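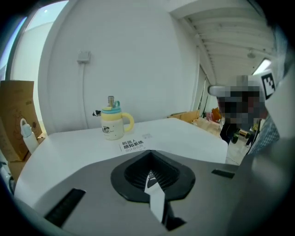
Oluwaseun Adebisi comenta que lava sus vinilos bajo el grifo, con una gota de lavavajillas, y que desde entonces los oye con más chasquidos que antes. Pregunta si el problema es el jabón o el agua.

Casi seguro que las dos cosas. El agua del grifo deja cal en el surco al evaporarse, y muchos lavavajillas llevan perfume y protectores para las manos que se quedan pegados. Si los discos ya están así, vuelve a lavarlos con agua destilada y aclara dos veces. Suele arreglarse, salvo que el chasquido venga de un rayón, y eso no lo quita ningún lavado.

De paso aprovecho para poner al día la página entera, que tenía partes antiguas y un par de consejos que ya no sigo.

Consejos para limpiar y guardar discos en casa
Actualizado el 12/8/23

Limpieza en seco

Pasa un cepillo de fibra de carbono antes de cada escucha. Se deja girar el disco, se apoya el cepillo sin apretar durante un par de vueltas y se retira despacio hacia el borde. El error habitual es levantarlo de golpe en mitad del disco, con lo que la línea de polvo se queda ahí y la aguja se la encuentra en la misma canción cada vez.

El cepillo también se limpia. Los que llevan un mango giratorio tienen una pletina para eso. Si el tuyo no la tiene, frótalo contra el canto de una tarjeta de plástico. No toques las cerdas con los dedos.

Los paños de terciopelo valen para el polvo suelto y poco más. Los de microfibra sirven si son nuevos o se han lavado sin suavizante.

Lavado a mano

Para discos de mercadillo o heredados, el cepillo no basta. Hace falta:

Agua destilada, de la de planchar pero sin perfume. Leed la etiqueta, que muchas lo llevan.
Un tensioactivo neutro. Unas gotas por litro, muy pocas.
Dos paños de microfibra, uno para lavar y otro para secar.
Un escurreplatos de varillas finas, o algo parecido, para dejarlos de canto.
Un protector de etiqueta. Una tapa de tarro con una junta de goma hace el mismo papel.

Se moja el paño en la mezcla, se escurre y se pasa siguiendo el surco, nunca en sentido radial. Después se aclara con agua destilada limpia y se seca con el otro paño, también en círculo. El disco se queda de canto hasta que no quede humedad, lejos del sol y del radiador. En casa los dejo toda la noche y los enfundo por la mañana.

No uséis cola de carpintero. Sé que hay vídeos. Funciona algunas veces, y cuando no funciona el disco se queda con restos secos en el surco que no hay manera de sacar.

El alcohol isopropílico muy diluido se puede usar en vinilo para quitar grasa de dedos. En los discos de pizarra de 78 no se usa alcohol jamás, porque la goma laca se disuelve. Si no sabes de qué material es un disco antiguo, míralo por el peso y por la velocidad que pone en la etiqueta, y ante la duda solo agua destilada y paño.

Fundas interiores

Las de papel sueltan fibra y rozan. Cambiarlas es lo más barato que se puede hacer por una colección. Yo compro las de polietileno antiestático de Enuvton, que vienen en paquetes grandes y entran bien en las carpetas antiguas. Las de Kella son más rígidas y se doblan en las esquinas al meterlas, aunque para discos gruesos van mejor.

Si la funda original lleva letras o fotos, no la tires. Guárdala vacía dentro de la carpeta, detrás del disco nuevo enfundado. El valor de un álbum de segunda mano baja bastante si le falta.

Conviene meter la funda con la abertura hacia arriba y la carpeta con la abertura hacia el lado. Entra menos polvo y el disco no se sale cuando se saca la carpeta con prisa.

Fundas exteriores

Protegen la carpeta del roce con las vecinas. Evita las de PVC blando, las que huelen a plástico de flotador. Con los años sueltan un velo que pasa al disco y lo deja mate, y ese velo no se va. Si has comprado un disco que venía en una de esas, cámbiala el mismo día.

Cómo colocarlos

En vertical y sin inclinar. Apilados en horizontal se marcan las carpetas con el cerco del disco y los de abajo se pueden alabear. Tampoco muy apretados: tiene que poder sacarse uno tirando con dos dedos sin arrastrar a los de al lado.

El peso engaña. Tuve 600 discos en una estantería de aglomerado barata y las baldas cedieron por el centro en un verano. Ahora están en un mueble de Brouwer con separadores verticales cada palmo – los separadores son lo que importa, más que el grosor de la balda. Si ya tienes el mueble y no los lleva, se cortan a medida y se fijan con escuadras. Y anclad el mueble a la pared.

Lejos de radiadores, de ventanas al sur y de paredes que dan a la calle si sois de clima húmedo. Los trasteros y los garajes, descartados. En junio el mío llegaba a temperaturas que deformaban hasta las cajas de plástico.

Carpetas con manchas o pegatinas

Los restos de etiqueta de precio salen con secador a temperatura baja y paciencia. Se calienta la esquina, se levanta con la uña y se sigue tirando casi en paralelo a la carpeta. En cartón plastificado queda limpio. En cartón sin plastificar se lleva la tinta, así que en esos yo dejo la etiqueta.

La suciedad general de las carpetas brillantes se va con un paño apenas húmedo. En las mates, goma de borrar blanda, de las de dibujo, y sin insistir en las zonas de color oscuro.

El olor a humedad se quita dejando la carpeta vacía y abierta en una caja cerrada con un recipiente de bicarbonato al lado, sin que se toquen. Tarda semanas. Si además hay moho visible, se aparta del resto antes de hacer nada y se trabaja con mascarilla y la ventana abierta.

Discos alabeados

Una ondulación ligera que la aguja sigue sin saltar se deja estar. Para las peores hay quien usa dos cristales y el horno. Yo perdí un disco así y no lo recomiendo. Entre dos cristales planos, con peso encima y a temperatura ambiente, algunos mejoran al cabo de unos meses. Otros no.

La aguja

De nada sirve lavar los discos si la aguja va sucia. Cepillito seco, siempre de atrás hacia delante, nunca de lado ni hacia atrás. La masilla de limpieza también va bien: se baja la aguja encima, se sube y ya está. No soples, que se acaba escupiendo.

Cuando las eses empiezan a sonar ásperas en discos que antes sonaban bien, toca mirar las horas de uso. Apunto la fecha de cambio con lápiz en un papel pegado debajo del plato.

Y los CD

Se limpian en línea recta, del centro hacia fuera, al revés que los vinilos. Paño de gafas y, si hace falta, un poco de agua. La cara delicada es la de la etiqueta, que tiene la capa metálica justo debajo, por eso no se escribe encima con bolígrafo ni se pegan adhesivos.

Las cajas rotas se cambian por pocos céntimos. Para sacar la bandeja sin partir los dientes, se hace palanca por el lado del lomo con algo fino de plástico.

Comentarios

Niamh Ó Ceallaigh
Lo del velo del PVC me pasó con una caja entera que compré en Betorville. ¿Seguro que no sale con nada?

Respuesta
Yo no lo he conseguido. A veces el lavado lo aclara un poco a la vista pero el soplido de fondo sigue. Prueba con el que menos te importe.

Oluwaseun Adebisi
Gracias por lo del agua. ¿El aclarado lo haces con el mismo paño?

Respuesta
Con uno limpio. Si usas el mismo, devuelves el jabón al disco.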